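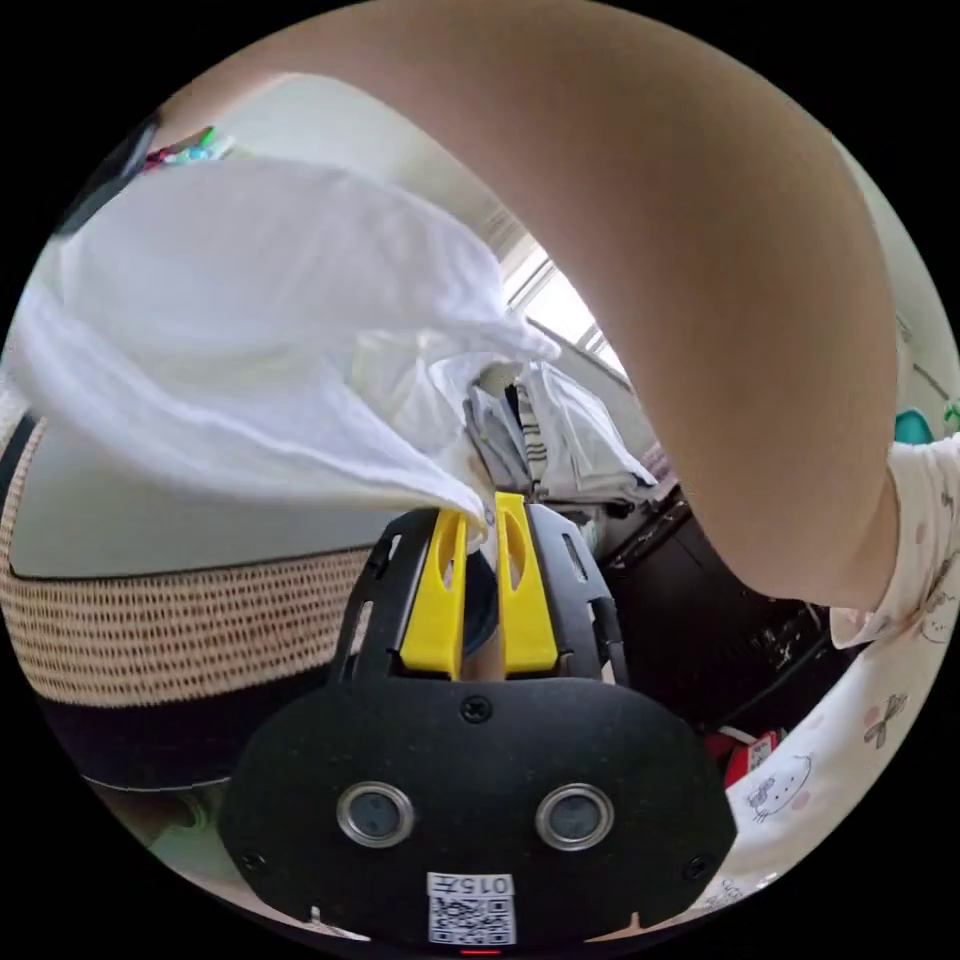
Laundry & Linen

Whitening cotton sheets without chlorine

Sodium percarbonate is the active ingredient in most oxygen soakers. It works poorly in cold water and loses strength in an open tub, so keep the lid on.

Soaking
Dissolve 3 level tablespoons in 5 litres of hot tap water before adding the cotton. Soak for 30 minutes, then wash as normal. Coloured trims should be tested first on an inside hem. Do not use on wool or silk.

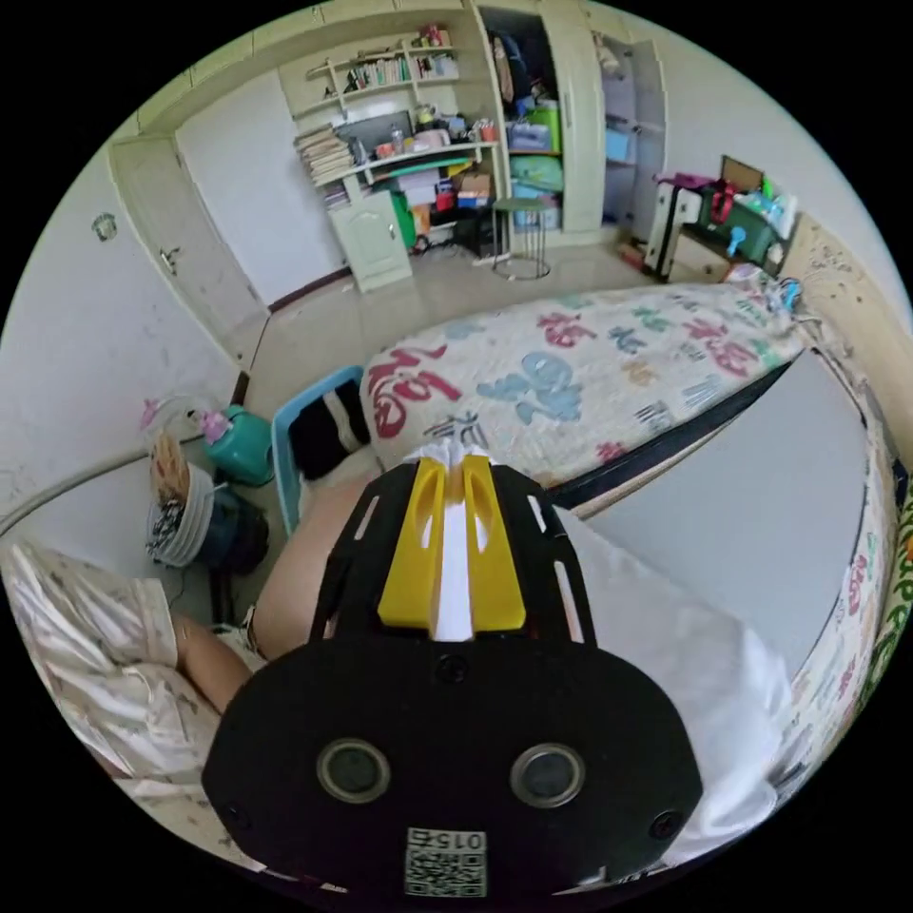
Drying and folding
Peg sheets by the hem - not the corners - and bring them in fully dry. Elastic lasts longer in shade. Fold fitted sheets in 3 lengthways, then to the width of the shelf. Musty cupboards want airing before any linen goes back.

Filed by Xolani Msimang, Wullport. Revised September.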